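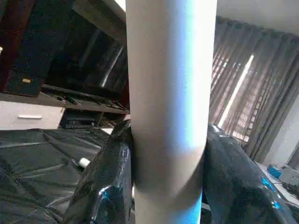 Week 6: Tubes, Cartons and the Empty Space Inside Them

Packaging and the Everyday Object, second-year option
Handout to go with the lecture of 2018-05-17

Read this before the seminar, or at least on the stairs up to it.

1. Where we left off

Last week was jars. We agreed that a jar is a promise about its contents and that most people keep the jar long after the promise has been eaten. This week we move to containers that are thrown away at once and are designed by people who know it.

The tube is our main case. A tube is a sheet that has been talked into standing up. Flat, it will hardly carry its own weight. Rolled and closed, it will hold up a surprising amount, provided you push along its length. Push from the side and it gives in almost immediately. Nearly everything that goes wrong with tubes in transit goes wrong from the side, and nearly every drawing of a tube in a sales brochure shows it being pressed from the top.

2. Three terms you will need

Wall: the thickness of the material. Students tend to write "strength" when they mean this. A thick wall in a poor material is still a poor tube, only heavier.

Seam: where the sheet meets itself. It can run straight up or wind round in a spiral. Straight seams are cheap and tend to open. Spiral seams cost more and leave a faint diagonal line which marketing departments then ask to have covered up.

Headspace: the part with nothing in it. There are respectable reasons for headspace. Powders settle, crisps break, lids need room. There are also the other reasons, for which see section 4.

3. Case: the Memel biscuit tube

Memel sold its oat biscuits in a flat carton for years and nobody minded. Then it moved to a tall tube. The reasons given in the trade press were freshness and "shelf presence", a phrase meaning that the thing is taller than the one next to it.

What the tube did well: it stacked, it resealed, and it survived a handbag.

What it did badly: the last biscuits lay at the bottom, where no adult hand could reach them. Customers tipped the tube up and received the crumbs first, usually in the face. The complaints file runs to 157 letters, and I recommend it as reading. A good many enclose the lid.

Memel's answer was a paper sling you pulled to raise the biscuits. It tore. The following January the flat carton came back, described on the front as new.

Nygård, selling much the same biscuit, shortened its tube and left it at that. It gets one line here because there is little to say about a sensible decision, which is a problem for this whole subject.

4. The honest box and the other sort

Compare the Rotetti pasta carton with the Idell one. Both are the same height. Rotetti has a window, so you can see where the pasta stops. Idell has a picture of a window, with a great deal of pasta painted behind it.

Neither carton lies about weight, which is printed on the side as it must be. The argument is over whether a shape can mislead when the words don't. I lean towards yes. You are free to disagree in your essays, and those who do generally write better ones, out of irritation.

Points to turn over before the seminar:

Does a tall container look fuller than a wide one holding the same amount? Try it at home with rice before you reply with confidence.

When a pack shrinks and the price stays put, who is supposed to notice?

Is there any kind of product for which the empty space is what you are paying for? (Perfume will be mentioned. Try to get past perfume.)

5. For the seminar

Bring two containers from your own kitchen, emptied and rinsed. I stress rinsed. Last year's group will remember the mackerel.

Cut one of them open along its seam and lay it flat. Draw the flat shape at whatever scale fits on the page, and mark the folds, the glue areas and any part that gets trimmed off and wasted. Leave the other one whole so that we can squash it together.

Write up to 3 sentences on who each container was made for. "The consumer" does not count as an answer. The person who fills it, the person who stacks it and the person who has to get into it with cold hands may want quite different things, and one of them usually loses.

6. Reading

The chapter on cartons in the course pack. The chapter on closures can wait until next week, though anyone who has ever fought a child-proof cap may want to start early.

Essay titles go up on the board outside the print room after the seminar. Please stop taking them down to photocopy.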